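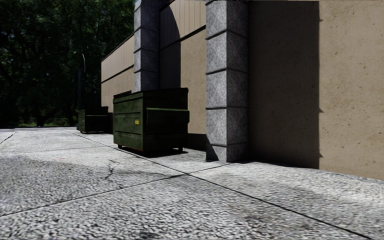

Leanne Whiteley

CLURUMDALE, 25/03/2023 – Asadora has released Letov, a self-paced course for adults who have trouble starting or finishing routine personal tasks. The course covers planning, task sizing and recovery after a missed day. It is available now in print and as a download.

Letov consists of 40 units. Each unit contains a short reading, one written exercise and a log sheet. Units are completed in order, one per day, with no catch-up requirement. A user who misses a day resumes at the next unit and marks the gap on the log sheet with a single line.

The central exercise asks the user to write down a task, state the first physical action it calls for, and set a stop time before beginning. Tasks that can't be given a first action are split or moved to a holding list. The holding list is reviewed every tenth unit, and items carried over twice are either scheduled or deleted.

"Most planning systems assume a full day of even attention," said Shaimaa Abdelaziz, who wrote the course. "We sized the exercises for a bad day. On a good day the user can do more, and the log has room for that."

A trial version was issued to 226 adults in December. Participants received the printed edition and returned their log sheets by mail. Two changes were made to the final text as a result: the evening review was shortened from nine prompts to four, and the weekly score was removed.
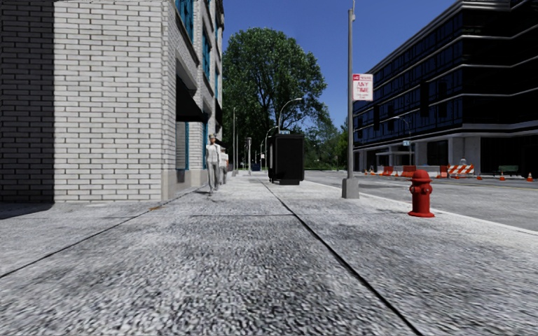

City sidewalk with a brick-faced corner building. Computer rendering.

Letov doesn't use points, streaks or reminders. It doesn't diagnose or treat any condition – users with ongoing low mood or sleep problems are advised in the introduction to speak with a doctor before starting.

The printed edition runs to 200 pages, spiral bound, with log sheets perforated for removal. The download is supplied as a print-ready file in letter size. A facilitator guide for group use, edited by Terence Dobson, is in preparation under the working title Arango and will follow the same unit numbering.

"Groups asked for a fixed agenda and a way to handle people who are on different units," Dobson said. "The guide deals with both."

Review copies and sample units can be requested from Mervyn Garside at the Asadora press office in Clurumdale.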